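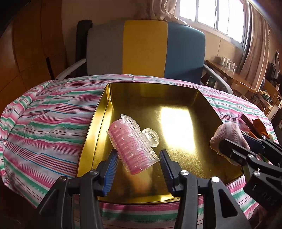 Pink hair roller, clear clip, gold tray.

I grew up hearing that the railroad would have come through Purura if the mayor hadn't lost a card game. Everybody in town can tell it. The surveyor gets off his horse, the mayor gets out a bottle, and by sunup the depot belongs to Hekar. In my grandmother's version it was a mule on the table along with the depot. At the barbershop it was the mayor's wife's piano.

It got told again last Thursday at the library, to a full room, and I'm sorry but I don't believe a word of it.

For one thing, look at the ground. Hekar sits in the flat by the river. Purura sits on top of a hill that my truck doesn't like in second gear. You would need a very drunk surveyor, and then a drunk engineer, and then a whole office of drunk men back East signing checks, to bring a freight line up that grade. The line went where the water went.

For another, I've heard the same card game in Derkach, which is 30 miles off and has a different railroad. Over there it was a judge and it was dice, but the bottle is the same bottle. I suspect most towns with a hill and no depot have one of these.

What bothers me more is what the story leaves out. Purura had close to nothing to do with trains and did fine for a good while. There was the Getora mill, which had 100 people on the payroll in its best years, and there were four groceries on a street that now has a vape shop and a bank branch that closes at noon. The old sign at the city limits said 1000 and we all knew that was rounded up, but it wasn't rounded up by much. Then the mill shut, and the young families went to where the work was. You can't blame that on a hand of cards dealt before anybody's grandfather was born.
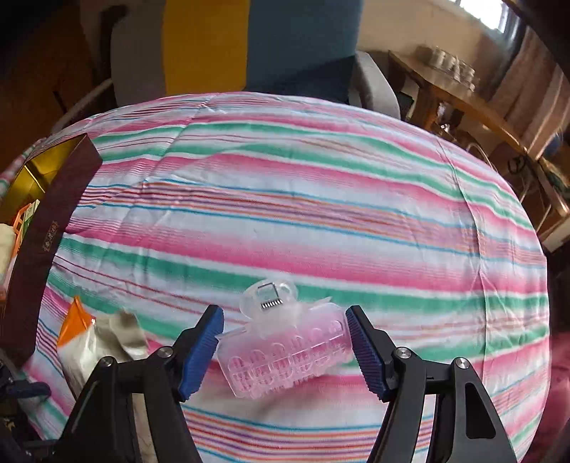 The frosted pink claw clip, spring at the top.

Olesia Skoryk gave the library talk, and I'll say she was careful. She said "the story goes" every time, and when I asked her afterward if she'd ever seen it in print before the centennial booklet she said no, she hadn't, and she'd looked. The booklet doesn't say where it got it. It also has the flood in the wrong spring and calls the Methodist church Baptist, so I wouldn't hang a coat on it.

She did have something I'd never seen, a page out of the mill's account book with the cost of hauling by wagon down to the Hekar depot and back. Month after month of it, in over a dozen different hands. I could have looked at that all night. Most people went for the cookies.

Now there's talk of a mural on the side of the old feed store, with the mayor and the surveyor and the cards, to be finished by September. It'll probably look nice. I'd sooner see the wagons. If your family has anything from the mill, pay stubs, a photo, a letter that complains about the road, the library will scan it and hand it right back to you. Ask at the front desk, and go before three.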